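Keychain

From the Bavedness pages, a home encyclopedia of small things
Last edited February 5, 2022

A keychain (key chain, key fob, key ring, everybody in my family says something different) is a small ring or chain that keeps keys together and makes them harder to lose. I've been collecting them for years, so forgive me if I run on a bit!
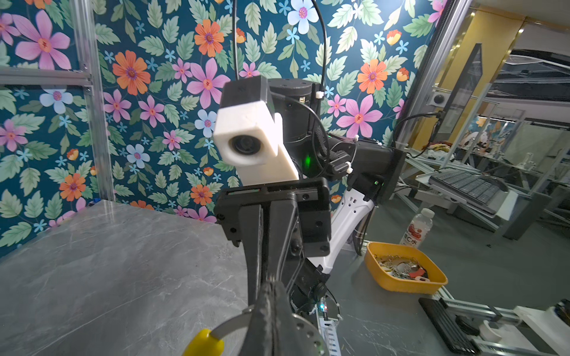
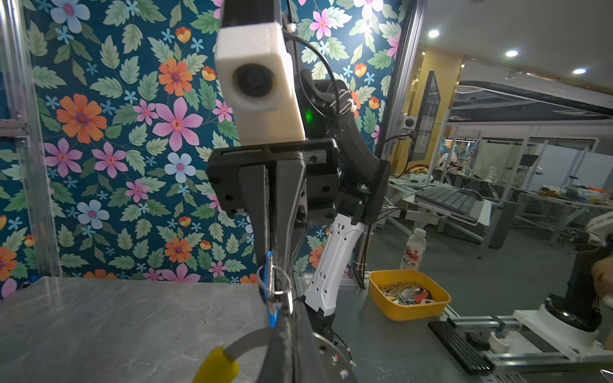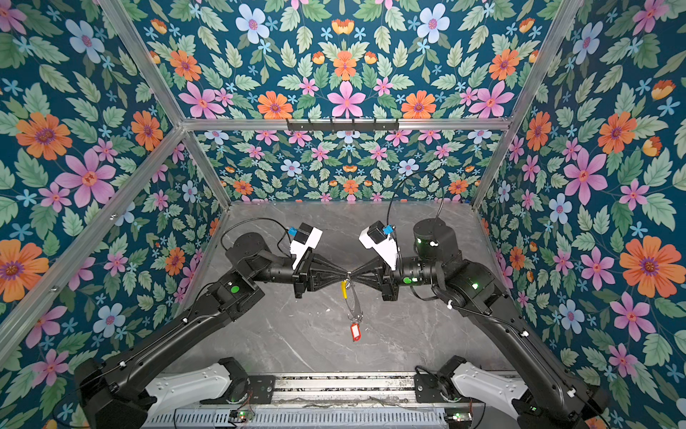

Second and third pictures: keychain with a yellow tab and a silver metal ring.

Parts. The piece most people picture is the split ring, a coil of flat or round wire that you pry open with a fingernail (ouch) and slide the key around. Then comes the fob, the bit you grab. Fobs come in leather, rubber, brass, wood, whatever will survive a pocket. Some have a clasp too, so you can hook the lot on a belt loop.

Names. I use "keychain" for everything, even when there's no chain in sight. My friend Tiago Barros says a fob is only a fob if it hangs from something, and we have gone back and forth on this since July.

Souvenirs. This is where I got hooked. Every gift shop has the spinning rack, and I can't walk past one. My best find is an enamel one from the Aguiar ferry office, stamped 2302, and I still don't know if that's a locker or a boat. Anselmo Rivadeneyra traded it to me for 9 plain brass tags, and I think I did well!

Collecting. I keep mine on pegboard, 50 to a panel, sorted by place and then by color. Ceneck made a nice run of hotel tags with the room number pressed in deep, and those are getting hard to find. I'd love to reach 1000 before I run out of wall.

Care. Wipe metal rings with a dry cloth. If a split ring has started to gap, replace it.

See also: Key, Carabiner, Luggage tag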